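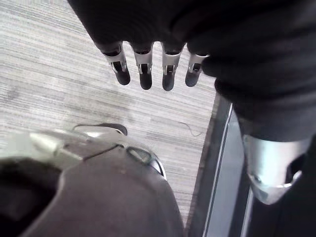 Redarance Shop Fitting Team – Shelving Guide, Section 4

Setting the shelf angle

I like my snack shelves tilted a little, so the packs slide forward as people buy them. You'll want the Prilley hex key for this (it's taped inside the lid of the parts box!).

1. Take everything off the shelf, price strip too.
2. Lift the front lip and unhook both brackets.
3. Drop each bracket 2 slots. Count from the top – I've counted from the bottom before and had to start over.
4. Push down until you hear the click, then tighten the bolts.

Caution: keep fingers clear of the bracket when it drops.
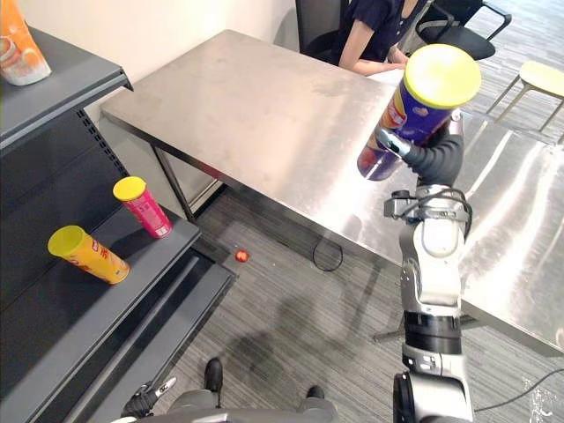

Cans on a lower, angled shelf.

5. Load the heavy stuff first, then the bags. I stop at 43 pounds per shelf, and Lowri Kneath in parts will tell you the same.

Note: on carpet, check the level again after a week or so, as the feet sink in.
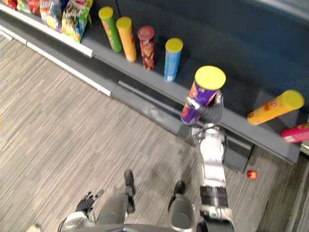 Shelf front with pale edge rail and dark kickplate.

6. Clip the price strip back on, working left to right.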